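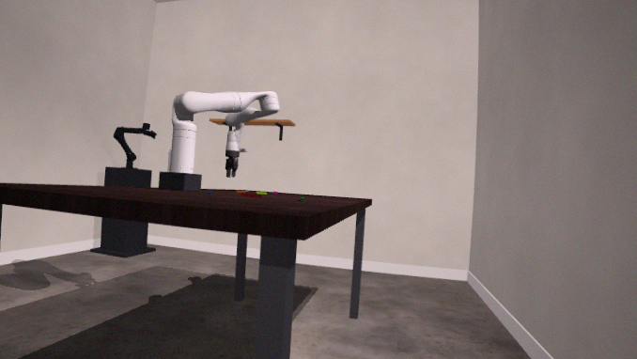 White arm on the dark table, simulated.

Grirncombe Printable Notes -- read me first

Set of 488 short kind messages, ready to print as postcards, lunchbox slips or mini notes. Written by members of the Grirncombe letter swap, cleaned up by Erelov. Free for home, classroom and church use. Please dont resell.

What's in the folder

notes.csv -- one message per line, with theme and size
postcards.pdf -- fronts, four to a page
backs.pdf -- address lines and stamp box
slips.pdf -- the small ones, black ink only

Themes: thank you, get well, new neighbor, just because. Some messages fit two themes, we picked one and moved on.

Printing

Letter size paper. Set scale to 100 percent, NOT fit to page, or the backs wont line up. Postcard fronts are 300 dpi. Cardstock for the postcards, plain paper is fine for slips. Print one test sheet, flip on the short edge, check it against a window. If your printer jams on heavy stock use the rear tray.

Fonts are Vorkevico for the headings and whatever you have for the rest. PDFs have both built in. The csv has no fonts obviously.

Known problems

- 3 get well notes still have the old spelling of "recieve"
- curly quotes go funny in some spreadsheet programs, open as UTF-8
- no Spanish yet, Sivakumar set has some if you need them now

Changes

December: dropped the duplicates, new backs with a bigger stamp box. Old backs are still in the archive folder.

Sending in notes

Plain text, 400 characters max, no names of real kids. Put the theme on the first line. We add new ones when there's enough for a full sheet.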